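Chapter 7
Defending the Lineout

What you need before starting: chapter 5 (the throw, the lift) and the short bit on offside lines at the end of chapter 6. If you skipped the offside lines go back. Most of the penalties in this chapter come from there.

Learning goals

By the end you should be able to
- pick a defensive shape for a full or short lineout
- say who jumps, who lifts, who stays down
- read the thrower and the front lifter for cues
- set up to stop the maul without giving away a penalty
- run the two practice blocks at the back of the chapter

7.1 Why bother

Coaches spend hours on their own throw. Then ten minutes, end of the night, on the other team's. Backwards, or at least out of balance. You will face as many throws as you make, more if your kicker likes touch, and a side that never contests gives away clean ball all day. Clean ball off the top is the best attacking platform in the game. Backs ten meters back, forwards tied up in a line, the whole far side of the field open.

Three choices, every time. Contest in the air. Stay down and fight the maul. Or show one and do the other. All of them are fine. Choosing late is what hurts. A pod that half goes up is no use in the air and no use on the ground.

Let's take a club match, Zindedero against Plomavum, played in July on a hard field. Plomavum had 13 throws in the first half. Zindedero contested 2. Both of those went wrong for the throwing side, one tipped back, one overthrown and lost. The other eleven were won with no pressure at all and Plomavum led by 24 at the break. You can't put all of that on the lineout, there were missed tackles everywhere. But look at where the tries began. Most of them on first or second phase, from a throw to the middle that no defender went up for.

Second half, Zindedero put a jumper up at the front on every throw outside their own 22. Didn't win many. Didn't need to. The hooker started throwing long, long throws hang, and hanging throws are slow ball. We'll come back to this match in 7.4.
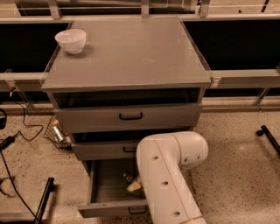

7.2 Reading the throw

Cues, in the order you'll see them.

Numbers. The throwing team sets the maximum. Count as they walk in, not when they've stopped. A short line usually means a quick throw or a peel. A full line close to your goal usually means a maul.

Where the big lifter stands. Teams hide the jumper, they are lazy about hiding the lifter. Find the strongest lifter and the jumper is mostly one step away.

Feet. A jumper about to go gets narrow, feet come in, knees soften. A decoy stays wide becuase he has to run somewhere.

The thrower's eyes. Over-rated. Good throwers look at the same spot every time. Worth a glance at lower levels.

The back of the line. If the last player is a flanker standing side-on, look for the ball over the top or a run into the midfield. Your own tail has to call it. Loud, one word.

Don't try to read all five. Give each one to somebody. Front lifter takes feet, jumper takes the big lifter, hooker takes numbers, tail takes the back. Scrum half can have the thrower's eyes if he wants them.

Key term: mirror. Matching the other team's pods one for one, moving as they move. Simple to teach. Always a beat behind.

Key term: zone. Covering space in the line instead of players. Two pods, one front, one middle-back, each goes up on anything thrown in its area. Harder to teach, less running, beats most dummy movement.

Start with zone if your players are new. Plenty of coaches would say the reverse. The argument for mirror is that it gives every player a man, and young forwards like having a man. Fair. But dummy movement is everywhere now, even in school rugby, and a mirror line that bites on the first dummy is finished.

7.3 On the ground

If you stay down, stay down properly. Nobody lifted, nobody thinking about it. Wait for the jumper to land. Sacking is legal the moment he's back on the ground with the ball, not before, and it has to be on the ball carrier. Pulling down a formed maul is a penalty and often a card near the line.

So there's a window. Very short. Between the boots touching and the bodies binding. The player opposite the catcher goes hard and low through the catcher's hips, arms wrapped, and goes to ground with him. One player. Two players and you've got no one left to fill the gap if it fails.

Miss the window, and the job changes. Get square. Get low. Bind onto the front, heads up, and push straight. Joiners come through the back foot, always, from your own side. Swimming up the side is the commonest penalty in youth games and referees see it easily.

Walking away is an option too. If no defender engages there's no maul, and if the ball has been passed to the back the players in front are obstructing. It takes nerve. It also takes all of you, one player drifting in out of habit and the maul is on. Practice it before you try it, and tell the referee nothing, let him see it.

Checkpoint. Your opponents have a seven-man line five meters from your goal. The big lifter is in the middle. The back player is facing the thrower. Contest or stay down? Write the call and one reason before reading on.

Most coaches stay down here. The contest takes three of your forwards out of the shove if it fails, and the throw to the middle is the one they've practiced most. A case can be made for going up at the front only, with everyone else low.

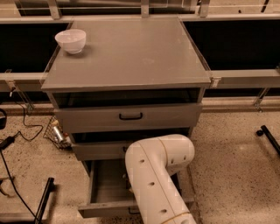 Satish Alva disagrees with that, and strongly. His view is that five meters out is the very place to go up, the thrower is more nervous there than anywhere on the field and a spoiled catch can't become a maul. Stay down every week, he argues, and you've told the league what your defense is. He would put two pods in the air and live with the odd try.

Narayanan Mudaliar takes the middle line. Contest the first one of the match, whatever the position, win or lose it. After that the other hooker has to think about you.

We lean toward Mudaliar, with a warning. It only works with a pod that can get up fast. If your lifters are slow to the legs, the first throw is a free maul and you've shown them that too.

7.4 Calls

Keep them few. Zindedero went into the match above with nine defensive calls and used them badly, two players could be heard asking what the call meant while the ball was in the air. At half time they cut to three.

Up. Front pod contests.
Back. Middle-back pod contests.
Down. Nobody leaves the ground.

Called by one person, usually the jumper, sometimes the hooker. Called once the other side has set. The throw may come fast so have a default, and the default should be Down inside your 22 and Up everywhere else. Change it if you like but have one.

The hooker, by the way, stands in the channel between touch and the 5-meter line, two meters from each of the line of touch and the 5-meter line. Beginners drift. He covers the short throw, the front peel and the blindside dart by the thrower after the catch. That last one gets forgotten a lot.

Further on in the chapter: 7.5 five-man lines, 7.6 the quick throw and how to be awake for it, 7.7 practice blocks A and B. Do block A before reading 7.6, you'll need one ball, a full set of forwards and a thrower who doesn't mind being shouted at.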